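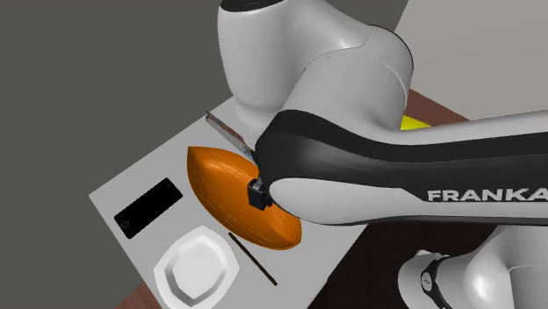 Oltia Releases Dranel Simulation Kit for Gripper Testing

18 October 2020. Oltia today released Dranel, a software kit for testing robot grasping in rendered tabletop scenes. The base license includes 30 scenes and 2000 object models. A Franka arm model is supplied.

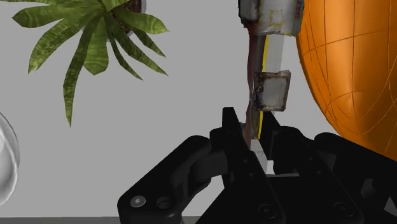 Reading time: 1 min

Long, irregular objects can be set upright between the fingertips. "Users can change the object and rerun the same grasp," said Bhavana Shetty, product lead at Oltia. Van der Linden will handle orders from November.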